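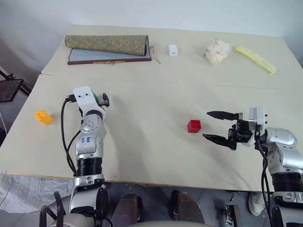
Gilles Leblanc: We have the same fault on our side. Any firm that gives a Lasport registered office gets turned away at step four of the grant form, even when its shop or workshop is in Lilby. The message reads "Your business is outside the eligible area". I've had three calls on it this morning and have told all three not to start again until I hear from you.

Ticket: Lilby small firms grant, eligibility check refusing valid applicants
Product: Plorimden Forms
Status: Resolved, follow-up open
Priority: High
Month opened: February

Original report

The Lilby small firms grant is open to any business that trades from premises inside the town boundary. It doesn't matter where the company is registered. Plenty of small firms here use their accountant's address, and two of the larger accountants are in Lasport.

The form asks for both addresses. It should check only the trading address. Since the new version of the form went live it seems to be checking the registered office instead, or possibly both. Firms with a Lilby registered office get through without trouble.

Steps to reproduce:
Start a new application as a limited company.
At step two enter a registered office in Lasport.
Leave "Trading address is the same" unticked.
At step three enter a Lilby trading address.
Press Continue. The form goes to the refusal page.

Expected: the form goes on to step five, turnover and staff.

Sole traders are not affected, as they never see the registered office question.

09:40, Support
Thank you. Reproduced on the live form with the steps given. Not reproduced on the test form, which still has the old eligibility rule. I've asked for the change record for the live version. Please don't edit the form in the meantime.

10:15, Gilles Leblanc
Can you tell us how many firms have been refused? If it's a handful we can ring them. If it's more we will need to put a notice on the business pages, and that has to be agreed first.

10:50, Support
The form has had 123 completed eligibility checks from limited companies since the new version went live. Of those, 29 ended on the refusal page with a Lasport registered office. I can't tell from that figure alone which of them trade in Lilby. The trading addresses are stored, so I'll run them against the boundary list separately and post the result.

11:30, Support
Result of the run: 18 of the refused firms gave a trading address inside the Lilby boundary and should have been let through. The rest gave a trading address outside it and were refused correctly, though for the wrong reason. I've put the list of the 18 in the secure folder. It has company name, contact name, telephone number and the time of the last attempt. A few firms tried more than once, and I've kept only the last attempt for each.

11:45, Gilles Leblanc
Received. I know several of these. One is the bakery on the market square, which has never traded anywhere else.

Will their answers be kept? The form says saved answers are held for 60 days, but one caller told me hers had gone when she logged back in.

12:20, Support
Answers are kept for 60 days if the applicant has pressed Save. Anyone who reached the refusal page without pressing Save will have lost what they typed after step one. The addresses I used for the run came from the check log, and the check log can't be loaded back into an application.

I agree the wording on the form is unclear about this. I've raised it as a separate item.

13:10, Support
Cause found. The eligibility rule looks up a field called address_main. In the old form that was the trading address. When the form was rebuilt, the company details block was replaced with the standard one supplied by Tyagi, and in that block address_main is the registered office. The trading address is now address_site. The rule wasn't updated to match.

The tests run before launch all used companies with one address for both, so every test passed. 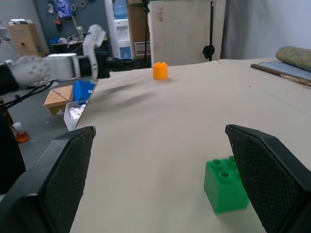
Two toy bricks, green and orange.

13:35, Support
Fix applied to the test form. The rule now reads address_site if it has been filled in, and address_main only when the applicant has ticked "Trading address is the same". Checked with:

Registered Lasport, trading Lilby: accepted.
Registered Lilby, trading Lasport: refused.
Registered and trading Lilby, box ticked: accepted.
Registered and trading Lasport, box ticked: refused.
Sole trader in Lilby: accepted.

The second case is worth noting. On the live form it's being accepted at present, so there may be firms in the queue that don't qualify.

13:50, Gilles Leblanc
I hadn't thought of that. Please don't refuse anyone automatically. If a firm has already been told it can go ahead, we'd want to speak to it ourselves. Can you mark those records so that our assessors see them?

14:25, Support
Marked. Assessors will see "Check trading address" beside the company name. Nothing is sent to the applicant.

Please confirm that you're happy for the fix to go live today. The form will be unavailable for a few minutes while it's published. Anyone part way through should press Save first, and we can show a banner saying so.

14:30, Gilles Leblanc
Confirmed. Banner please, and leave it up for a while before you publish. Lunchtime and early evening are when most shopkeepers fill it in, so mid-afternoon suits us.

15:40, Support
Fix published. All five cases repeated on the live form with the same results as on test. Banner removed.

16:05, Gilles Leblanc
I tried it myself with the Lasport address that was failing this morning and it went straight to turnover and staff. We've started ringing the firms on your list. The ones who lost their answers aren't pleased, but they have all said they'll apply again. We'll give them extra time if they need it, and I'll let you have the new closing date for their links once it has been approved.

16:20, Support
Noted. Moving this to Resolved. Still open as separate items:

Wording about saved answers on the first page.
Refusal page to show which address was checked, with a link back to step three.
Two-address companies to be added to the standard test set for all grant forms using the Tyagi block.
Extended links for refused firms, waiting on the closing date from Lilby.

The Lasport market traders' form uses the same block but has no area rule, so no change is needed there.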